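Home News Business Tech Opinion Newsletters

Who clears the table? Still you, for now

1 April 2020

Brinlow says a machine will clear your dining table by June. I have heard that sort of promise before, and I would not throw out the dishcloth yet.

The company, which has its main office in Trukholm, put out a short statement this week saying its home helper can handle "everyday clutter" in an ordinary house. It did not say how much clutter, or whose house. It did give a price: $3000, plus setup. For that money most people would expect something that can tell trash from things they want to keep.

Trash sounds like the easy part. Take the foam net that comes around a piece of fruit. A child can drop one in the bin without looking. For a gripper it is a nasty little object, with no firm sides and no shape that stays put. Squeeze it and it folds into something new.

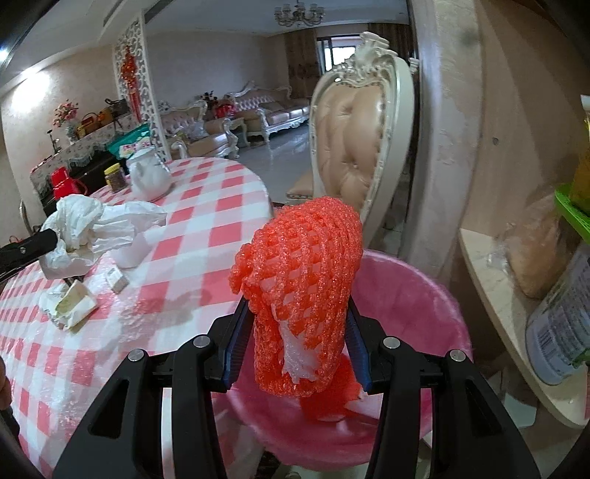 Gorazd Milošević has tested grippers for 8 years, most of them at Quaye, a small workshop that checks other firms' claims for a fee. He is not impressed by the statement from Brinlow.

"Show me 100 tries in a row, with no cuts," he said. "Then move the bin a foot to the left and show me 100 more."

He would also like to know what happens when the job is left half done. A person who drops a scrap on the way to the bin bends down and gets it. Many machines carry on as if the scrap went in, and the owner finds it later under a chair.

Brinlow would not share its failure rate. A spokesperson said the numbers were "being prepared" and would be ready by the June launch.

Tincuța Manole, who runs the home testing program at Florkska, takes a kinder view. She thinks small boxes, cups and other things with firm sides are close to solved, at least when they stand apart from each other. A box has flat faces to press on, and it keeps its shape on the way up.

Even so, she said, picking up a box is a small part of tidying. Somebody still has to decide if it is empty, if it goes on a shelf or in the trash, and if the leaflet inside matters. Her team gives each machine 30 minutes per table – a person would need far less – and she will not say yet which ones finish. 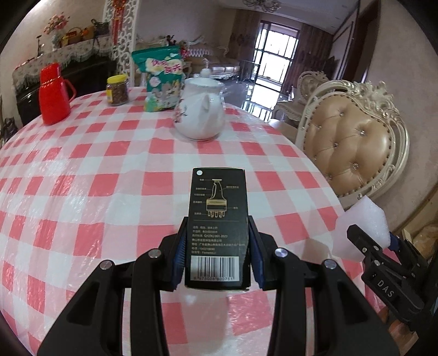 What happens next

Brinlow plans to take orders in June. Quaye has asked for a unit to test and has had no reply. Florkska expects to publish its own results later in the year.

14 comments | 52 shares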